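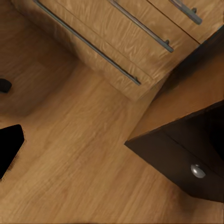

Drawer cabinet with bar handles and a dark cabinet with a round knob, in simulation.

Balludham Center for Robot Learning
March 7, 2026
The Center is pleased to share an update on the Skodton project, our program on teaching household tasks to robots by remote control. The current task is opening and closing drawers in a furnished bedroom. All work reported in this thread was carried out in simulation.

Balludham Center for Robot Learning
Each demonstration is given by a trained operator who holds a Šimko hand controller and moves the simulated arm through the full task. The system records the arm's motion, the opening and closing of the fingers, and the camera views. The robot then learns from these records.

Balludham Center for Robot Learning
Handles have received the most attention this season. A long bar can be gripped at many points along its length. A small round knob must be approached almost straight on, and the fingers must close evenly. Operators are now asked to show both kinds in every session.

Balludham Center for Robot Learning
The project goal is 2,000 accepted demonstrations. As of this week, 937 have been accepted. A demonstration is accepted only after a reviewer has watched it from start to finish and confirmed that the drawer was opened, released and closed again.

Balludham Center for Robot Learning
Demonstrations that do not pass are kept in a separate set. Common reasons are a grip that slips off the end of a bar, contact between the forearm and nearby furniture, and a long pause before the first movement. Reviewers mark the reason in each case.

Balludham Center for Robot Learning
The bedroom used for this task is part of the Ikska room collection. Operators are given time to study the layout before the first recording. They are encouraged to plan a path to the drawers before they take hold of the controller.

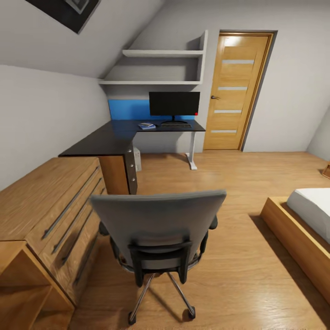
The simulated attic bedroom: desk and chair, dresser to the left, bed to the right.

Balludham Center for Robot Learning
The placement of furniture matters a great deal in this room. The office chair stands in the center foreground, turned toward the desk, with the long dresser on one side and the bed on the other. New operators tend to watch the hand and forget the elbow - the training guide now has a full page on this point.

Balludham Center for Robot Learning
The drawer pedestal under the desk has four round knobs, one above another. Instructions to operators therefore name the drawer each time: top, second, third or lowest. "Open the drawer" is no longer accepted as a task label.

Balludham Center for Robot Learning
We have also revised our guidance on speed. Earlier operators were told to work as slowly as they wished. The resulting motions were safe but uneven, with many small stops. Operators now practice a drawer until they can complete it in one steady motion, and recording begins after that.

Balludham Center for Robot Learning
Corrections are welcome within a demonstration. If the fingers miss a handle, the operator should back away, line up again and continue. Such recoveries give the robot a record of what to do after a poor first attempt, and reviewers do not count them as faults.

Balludham Center for Robot Learning
The operator guide has been updated to match these changes and replaces the version issued in October. Partner groups that still use the older guide are asked to switch before their next recording session.

Balludham Center for Robot Learning
Questions about the review process or the Skodton task labels may be sent to the project office through the contact form on our profile. Replies are sent on weekdays.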